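About Radelholm

Radelholm is a two-person workshop that builds fabric-handling robots for ordinary homes. Malte Buschmann does the mechanical design and the motor control. Freya Birkett writes the software and keeps the test records. The bench, the printers and the spare parts share a unit with Plallmont, a furniture repair shop, and most of the assembly is done there. Testing is done at home, among real furniture, on floors that were not laid with robots in mind.

The current build is called Song. It has two arms, with a small camera at each wrist. The task list is short: pick up a blanket or cloth, put it down flat, fold it, stack it on another. Hard objects are outside the scope of the project for now.
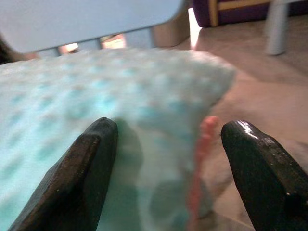
Soft goods were chosen for a practical reason. A cloth has no fixed shape, so a stored model of it is of little use, and the controller has to work from what the wrist cameras report at that moment. Plush fabrics are harder again. The pile hides the edge, and a gripper that closes a few millimeters too high takes hold of nap and lets the cloth go. Freya has logged 1,368 grasp attempts on plush fabric so far, each with the camera stream, the joint positions and a one-line note on the result.

Layered cloths are a separate test series. The controller must decide where one piece stops and the next begins before either arm moves.
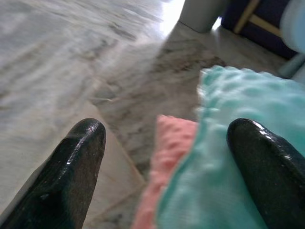
Teal cloth over pink, marble floor.

Our first machine, Clillbridge, had one arm on a fixed post. It could lift a towel but could not spread one, and it was taken apart in February for its bearings and power supply. The second arm on Song added 96 parts to the build and nearly doubled the wiring time. Cables are still run outside the arms, where they can be swapped without opening a joint.

Grippers are treated as wear items. A set is inspected after 1,000 cycles and replaced at 2,000, or sooner if the tips no longer meet evenly.
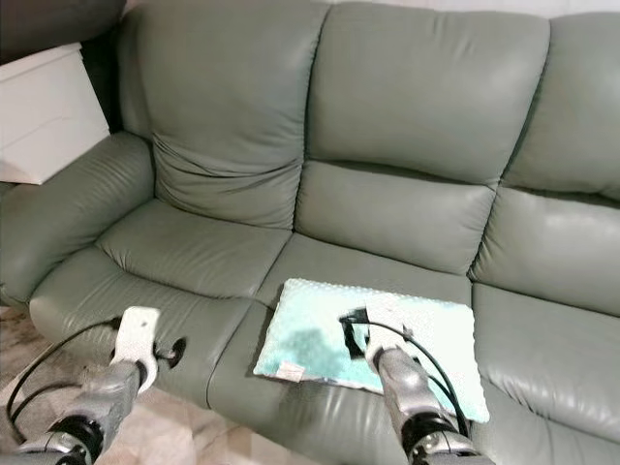 Right gripper on the pad, middle seat of the sofa.

We do not sell kits. Drawings and control code are sent on request to people building something similar, along with the parts list and the known faults. Visits to the workshop can be arranged by email, mornings preferred. Please state which arm and motor type you are using when you write.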